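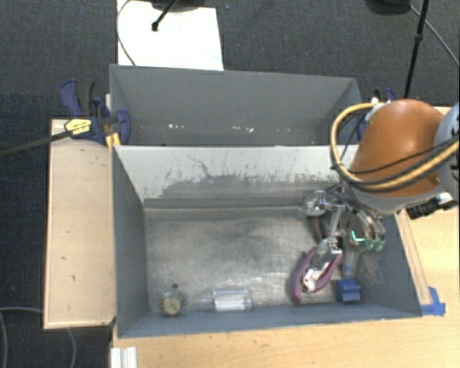

先租三个月再说：和一位料箱分拣套件用户的谈话

约采访的时候，对方提了一个条件：不写姓名，公司也只写“做五金和家居小件退货处理的”。理由是老板还没看过这个季度的账单。我答应了。下文就叫她运营主管，这也确实是她的职务。

她用的是Clakby的料箱分拣套件，按月订阅，机械臂、夹爪、视觉软件和远程支持打成一包。安装由Bostby负责，那是Clakby在本地的服务商。仓库叫Dhanial，在一片原本打算做家具城的园区里，电梯大得可以开会。

“我们处理退货，”她说，“退货的特点是什么都有。客人退一把剪刀，盒子里可能还有半瓶胶水。你问供应商能不能抓，供应商都说能。你问能抓几种，他们就开始讲愿景。”

Clakby的销售也讲了愿景，只是讲得短，这是她留下他们名片的原因之一。另一个原因是他们肯先上试用台，木桌面，金属料箱，用木工夹固定。她第一次看到那几只蓝色夹子时有些意外，毕竟报价单上写的是“工业级工位”。

“我问他们，这个夹子算不算在月费里。他们回去查了两天，说算。”

试用从二月开始。按合同，前15天叫“适应期”，不计入考核。她对这个词评价不高：“我招的人第一天就要上岗，机器有十五天适应期，还包接送。”适应期里，Bostby派人每天来调抓取参数，料箱里放的是从退货架上随手拿的东西，带手柄的工具、透明塑料筒、小块的杂件，大小和形状没有一样肯配合。

我问哪一类最难。

“透明的。”她回答得很快，“透明的东西在它眼里时有时无。再就是剪子、钳子这种张着嘴的，两个手柄叉开，它不知道该夹哪边。我妈切菜都知道拿哪边，但我妈不按月收费。”

金属箱底也添了麻烦。箱底用久了全是划痕，灯一照，反光一块一块的，软件有时会认真地去抓一块反光。Bostby的工程师建议换哑光内衬，她问多少钱，听完以后决定先换灯的角度。灯是她自己爬梯子调的，误抓少了，工程师把这一条写进了周报，标题是“现场光学优化”。她把周报打印出来，贴在茶水间。

适应期结束后的考核只看一个数：混装料箱里，第一次下爪就抓起来的比例。合同约定的门槛是67%。她说谈判时对方原本想写“行业领先水平”，她坚持要一个能用计算器按出来的数字。第一周没有达到，第二周达到了，第三周又掉下去一次，原因是那批退货里混进了大量带吸塑包装的卷尺。她打电话过去，对方说吸塑包装属于“扩展品类”，需要加购软件模块。

“我说卷尺是我卖的，吸塑是卷尺自带的，它不是扩展，它是出厂。”

这件事最后的结果是模块免费开通到试用期结束。她把这次通话算作自己今年最好的业绩。

说到夹爪，她的语气缓和了不少。套件配的是带连杆的指爪，线和透明件都露在外面，第一眼看去像没装完。她起初以为是样机，对方说量产版也是这样，外露是为了方便更换。后来指尖坏过一次，夜班组长照着说明书换了，用了40分钟，其中大半时间花在找说明书上。第二次就快多了。

“这一点我服气。以前我们租过Tanach的输送线，坏一个传感器要等人从外地来，来的人还要先吃午饭。”

Tanach那台输送线现在还在仓库里，盖着防尘布，上面放着节日装饰。

我请她给这套东西算一笔账。她打开表格，把屏幕稍微往自己那边转了转。月费之外，还有耗材和远程支持的超时费。超时费是她最不满意的一项：套餐里的支持时数用完以后按次计费，而“一次”从对方接起电话算起。有一回她打过去，对方说稍等，放了一段音乐，挂断以后重新接通，账单上记了两次。

“音乐还可以，”她说，“钢琴。”

那么，省下人了吗？她想了一会儿。夜班原本两个人挑拣混装料箱，现在一个人看着机械臂，另一个去做质检。人没有少，活换了。机械臂碰到抓不了的东西会停下来亮灯，看护的人走过去，用手拿走，按一下确认。她统计过一个普通夜班的停机次数，41次。销售给她看过的演示视频里是零次，不过那段视频里只有木头积木。

“四十一次听起来很多，对吧。可那个班以前两个人要说的话远不止四十一句。现在安静多了，我也说不好这算优点还是缺点。”

她对软件界面有一长串意见。中文版里“放弃抓取”被翻译成“弃权”，于是日志里满是机械臂在投票。警报音不能调小，只能关掉。导出的报表默认按小时分栏，想按品类看，得自己重新做一张。她在工单系统里提过，收到的答复是“已列入路线图”。她又问路线图在哪里可以看，工单就关闭了。

夸奖也有。抓取失败以后，它会换个角度再试，试的次数可以自己设，这项设置藏得不深。更换料箱尺寸不用请人来，重新标定一次就行，日班的几个年轻人都会。安全停机也灵敏，她亲自拿拖把杆试过，拖把没有事。

访谈快结束时，她带我去看了工位。机械臂的橙棕色外壳比我预想的大，旁边绕着一根粗粗的黄褐色软管，夜班组长给它起了个外号，她请我不要写出来。桌边贴着几条亮蓝色的胶带，我问是不是标记安全区的，她说得去问贴的人，贴的人那天轮休。

试用合同写明，2023年5月25日之前要答复是否转为年付。年付有折扣，但要一次签满，中途退出按剩余月份收一半。她的打算是继续按月租，等吸塑模块的报价出来再谈。对方已经打过三个电话，每次开头都问她最近忙不忙。

“我说忙，正在处理退货。”她说，“他们就没再往下问。”

如果同行来咨询，她会推荐吗？她说看货。货的样子整齐、包装不反光的，可以直接上；像她这样什么都收的，先租三个月，门槛写成数字，支持时数往多了要。还有，把灯带上。

我走的时候，茶水间那份周报还贴着，“现场光学优化”几个字下面，有人用圆珠笔画了一架梯子。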